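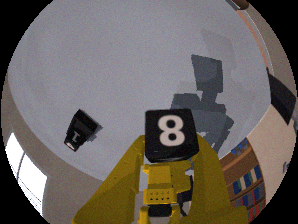
2024-02-23

Back to the sourdough rye in the test bakery, and I'm glad to say the Bestader starter has finally settled down after being so sluggish all week. I fed it last night before going home, equal weights of flour and water with a spoonful of the old stuff, and left it on the shelf over the proofer where the air is a bit kinder. By the time I had my coat off this morning it had climbed well up the jar and smelled of green apples — a lovely smell to start a day with.

Mixed one batch, total dough 2738 g. Salt as usual. I held back 100 g of the water and worked it in by hand at the end, which made a sticky mess of my sleeves but gave a much softer dough than Tuesday's. If anybody repeats this, please wet your hands first and keep a scraper close by!

Split it into 2 tins, the bigger one getting 1435 g and the small one the rest. The big loaf went into the Salus oven on the lower rack and I turned it halfway through, remembering how the back corner scorched the October loaves. Good dark crust, no split along the side this time. The small one came out paler than I'd like and I gave it a few extra minutes out of the tin.

Both are wrapped in linen on the cooling rack, so please don't cut them before tomorrow, however good they smell (I know it's a lot to ask). I want to see the crumb properly before we decide about the coarse flour from Barasa.

Still to do: order more caraway, wash the linen, and find the lid for the big flour bin.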